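Why I stopped buying new sweaters

I used to get a new sweater every fall and forget it by spring. Then in May I read a post by Adeel Memon about keeping knitwear for ten years, and it annoyed me so much that I went through my whole closet. He was right, darn it!
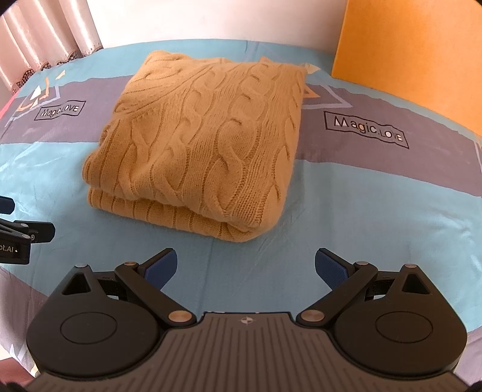
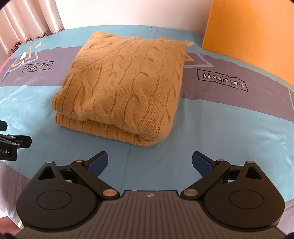
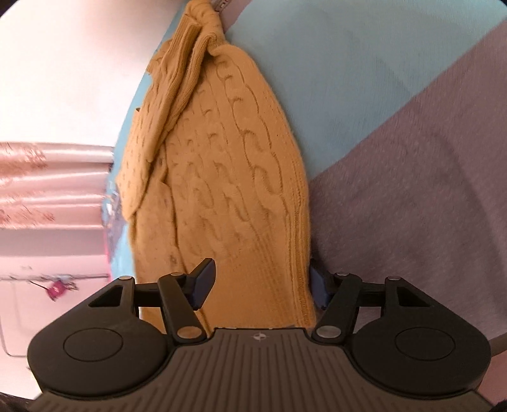
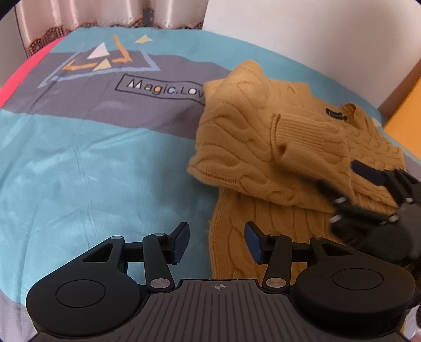
Mustard, cables, the works.

Hatice Bayram wrote in after my last column to say that thrift is easy to preach when you already own good wool, and that a cheap acrylic pullover is all plenty of people in Grullcombe can afford. Fair point – and I've been chewing on it ever since. But I still think cheap clothes cost us more than the tag says. You buy one, it pills, you buy another, and there goes the money for a decent one.

So my plea is a small one. Learn to darn a hole. Wash less, and dry things flat (I ruined a lovely gray cardigan on a hanger and I'm still sore about it). Ask your aunt if she has one she never wears. And if the shops want us back, they can start by selling us yarn to match for the repairs.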